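Studium > Projekte > Projektberichte > Ordnung am Arbeitstisch

Drucken | Per E-Mail senden

Ordnung am Arbeitstisch: Eine Schale für kleine Teile
Projektbericht, Gruppe Hollden
Verfasst von Ghazal Zarei, mit Beiträgen von Sepehr Dehghan und Ayten Coşkun 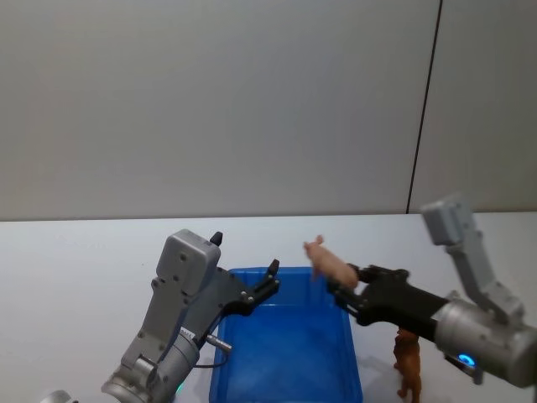 1. Ausgangslage

Unsere Gruppe hat sich im Wintersemester mit einer Frage beschäftigt, die auf den ersten Blick klein ist: Wie soll ein Arbeitstisch eingerichtet sein, an dem man viele kleine Teile sortiert und wieder einpackt? Der Auftrag kam aus der Werkstatt Barnar. Dort werden Bausätze für den Unterricht zurückgenommen, geprüft und neu zusammengestellt. Ein Bausatz enthält 68 Einzelteile, zum Beispiel Schrauben, Klemmen, Federn und kurze Kabel.

Im letzten Jahr hat die Werkstatt 184 Bausätze zurückbekommen. Bei vielen fehlte etwas, aber der grössere Teil der Arbeit war nicht das Ersetzen, sondern das Suchen auf dem Tisch. Die Teile lagen zwischen Werkzeug, Papier und Verpackung, und wer eine Pause gemacht hat, musste danach oft von vorne anfangen.

Unsere Betreuerin Touran Rashti hat uns gebeten, zuerst keine neuen Möbel vorzuschlagen. Wir sollten mit dem Tisch arbeiten, der schon vorhanden ist, und mit Behältern, die man überall kaufen kann.

2. Der Tisch

Für die Versuche haben wir einen Tisch mit weisser Platte benutzt, der direkt an der Wand steht. Die Platte ist glatt und glänzt ein wenig. Das hat einen Vorteil, den wir am Anfang nicht beachtet haben: Dunkle Teile sieht man darauf sehr schnell. Mit hellen Teilen, vor allem mit den Unterlegscheiben aus Nylon, ist es schwieriger. Mojtaba Akbari hat deshalb vorgeschlagen, eine graue Matte auf die Platte zu legen. Wir haben das zwei Tage probiert und dann wieder aufgegeben, denn die Matte ist verrutscht und die Federn sind an ihrem Rand hängen geblieben.

Die Wand hinter dem Tisch haben wir absichtlich frei gelassen. In der alten Einrichtung von Barnar gab es über dem Tisch ein Brett mit Dosen. Beim Herunternehmen sind immer wieder Teile auf die Arbeitsfläche gefallen und haben sich mit den anderen gemischt. Ausserdem wird ein Brett sehr leicht zu einem Platz für Dinge, die mit der Arbeit nichts zu tun haben. Wir selber haben im November eine Teetasse und zwei Ladegeräte dort gefunden.

3. Die Schale

Wir haben drei Arten von Behältern verglichen: einen Karton mit Fächern, eine runde Dose und eine rechteckige Schale aus blauem Kunststoff. Am Ende haben wir uns für die blaue Schale entschieden. Sie ist durchscheinend, hat einen flachen Rand und schräge Innenwände.

Die schrägen Wände sind für diese Arbeit wichtig. Aus einem Karton mit geraden Wänden bekommt man eine kleine Schraube nur schwer heraus, besonders aus der Ecke. In der Schale kann man das Teil mit einem Finger an der Wand hochschieben. Der flache Rand hilft beim Anheben mit einer Hand. Ayten Coşkun hat bemerkt, dass man die Schale auch gut an der Tischkante ansetzen und die Teile vom Tisch hineinschieben kann. Das war von uns nicht geplant, aber wir machen es jetzt alle so.

Auch die Farbe hat uns gefallen. Metallteile und weisse Teile heben sich vom Blau ab, schwarze Kabel etwas weniger. Bei direktem Licht gibt es auf dem Boden der Schale helle Spiegelungen, und wir haben darum die Lampe weiter nach links gestellt.

4. Wie wir gearbeitet haben

Die Schale steht ungefähr in der Mitte vom Tisch, mit der langen Seite nach vorne gerichtet. Zuerst hatten wir sie quer gestellt. Dann musste man aber mit dem Arm über die Schale greifen, um an den hinteren Teil der Platte zu kommen. Mit der jetzigen Richtung bleibt links und rechts Platz. Links liegen die ungeprüften Teile, rechts die fertigen Beutel.

Vor jedem Bausatz wird die Schale leer gemacht und der Tisch abgeräumt. Diese Regel klingt sehr einfach, sie war aber in der Gruppe umstritten. Sepehr Dehghan war der Meinung, dass man Zeit verliert, und wollte die Reste von mehreren Bausätzen zusammen sammeln. Wir haben beides getestet und insgesamt 1247 Teile mit der ersten und 1475 Teile mit der zweiten Methode sortiert. Beim gemeinsamen Sammeln geht der Anfang schneller, aber am Ende bleiben Teile übrig, die man keinem Bausatz mehr zuordnen kann. Nach dem Vergleich war auch Sepehr für das Abräumen.

Die Reihenfolge ist jetzt so:

Tisch abräumen und Schale ausleeren
Beutel links auf den Tisch legen und öffnen
Teile mit der Liste vergleichen und einzeln in die Schale legen
Fehlende Teile auf der Liste markieren
Inhalt der Schale in einen neuen Beutel füllen und rechts ablegen

5. Schwierigkeiten

Nicht alles hat funktioniert. Die Federn bleiben ineinander hängen, egal welchen Behälter man nimmt. Wir geben sie jetzt zuerst in eine Papiertüte und legen die Tüte in die Schale. Das ist keine schöne Lösung, aber sie hält die Federn zusammen.

Ein zweites Problem waren die Listen. Die Firma Najafi, von der die Bausätze stammen, hat die Bezeichnungen zwischen zwei Lieferungen geändert, und wir haben einige Tage mit der falschen Liste gearbeitet. Diese Ergebnisse haben wir nicht in den Vergleich genommen.

Schliesslich ist die Platte empfindlich für Kleber. Auf der glatten Fläche sieht man jeden Rest von einem Etikett – wir schreiben die Beutel deshalb mit Stift an.

6. Offene Punkte

Die Werkstatt hat uns gefragt, ob zwei Personen an demselben Tisch arbeiten können. Das haben wir nur an einem Nachmittag versucht. Es geht, wenn jede Person eine eigene Schale hat, aber der Platz für die fertigen Beutel wird dann knapp. Im April möchte die nächste Gruppe das am Standort Evville genauer untersuchen, dort ist der Tisch länger.

Wir danken Touran Rashti für die Geduld mit unseren Zwischenberichten und der Werkstatt Barnar für das Material. Die Listen und die Tabelle mit den Zeiten kann man bei Mojtaba Akbari bekommen.

Kontakt | © Projektgruppe Hollden | Nach oben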